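About Us

Cluvemix is a small workshop that teaches robot arms to do household chores, the ordinary kind, such as opening drawers, picking things up and putting them down again where they belong. Liesbeth Van Wijk started the company in two rooms above a bakery, and Gyu-bin Maeng joined her that same October with a box of tools and a great many opinions about cables. We have grown a little since then, and we still eat lunch together on Fridays.

People who come to see us nearly always ask about the Durner fault, so we may as well tell it properly. 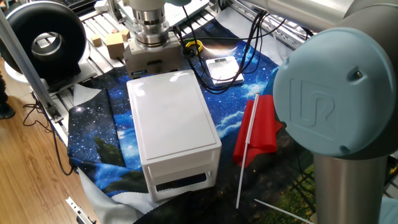 Durner was our first long project, a run of 2185 drawer trials, and it went beautifully until trial 86. The arm came down to the handle, lost its height reading, and kept pressing – gently at first, and then not gently at all – until Gyu-bin reached the stop button. The drawer cracked right across, and the gripper was out of line for a week. We still work with a white plastic drawer unit on a cloth printed with a starry night sky, much like the setup we had that afternoon, and visitors are often surprised that something so light could teach us such a lot. The cause was a loose connector and a force limit that one of us had raised during testing and forgotten to put back. It was a very human mistake, and we are grateful that all it cost us was a drawer!

What came out of it is a set of habits we call Lūse. Force limits go back to their low setting every morning, and changing them takes two people, both of whom sign the sheet. Every connector gets a tug before the first run. Anyone in the room may stop the arm at any time, for any reason or for none, and will be thanked for it. We wrote the whole story up, embarrassing parts included, and we send it to every customer before we send them a price.
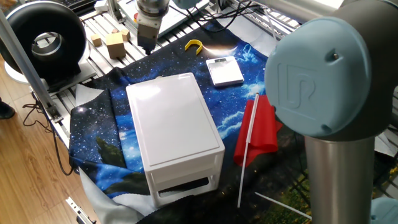

The drawer table, with the wooden blocks and the little red flag.

Our newest project, Festance, carries on from there with softer contact and slower approaches near the handle. If you would like to visit, please ring the bell for suite 2323 and give us a minute to pause the arm and come down to you.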